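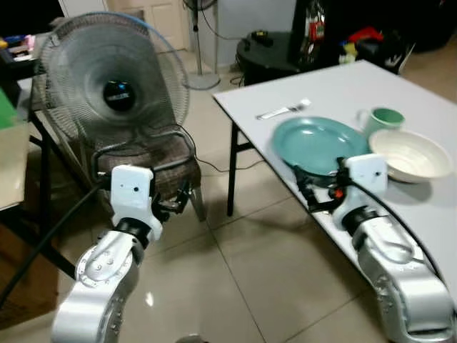

Cumska Two-Arm Table Service Unit

Print this page | E-mail this page

The Cumska unit is supplied by Mestholm to staff dining rooms, residential kitchens and other workplaces where tables are cleared by hand. Its two arms end in white gripper housings with black fingers, and are intended for everyday tableware, such as a plate taken by its near rim.

Changes to Staff Duties

Employers are asked to review rosters before commissioning. At the Clirneck site, clearing duties were reassigned in May, and two kitchen positions were reclassified as unit attendants with no reduction in hours. Attendants set out the tables, watch over each run and retain authority to stop the arms at any time. Mestholm provides 60 minutes of paid induction for each attendant.

Ordering

Catalogue no. 2376. Lease and outright purchase are available. Enquiries regarding labour consultation should be made before an order is placed.

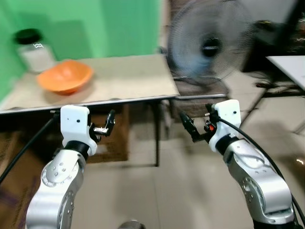 Akinola wrote that the attendants at Clirneck had expected to be moved to other areas, and that what changed most was the end of the shift, when they now finish the paperwork while clearing is still under way. The same letter asked that induction be offered to casual staff on equal terms.

Print this page | E-mail this page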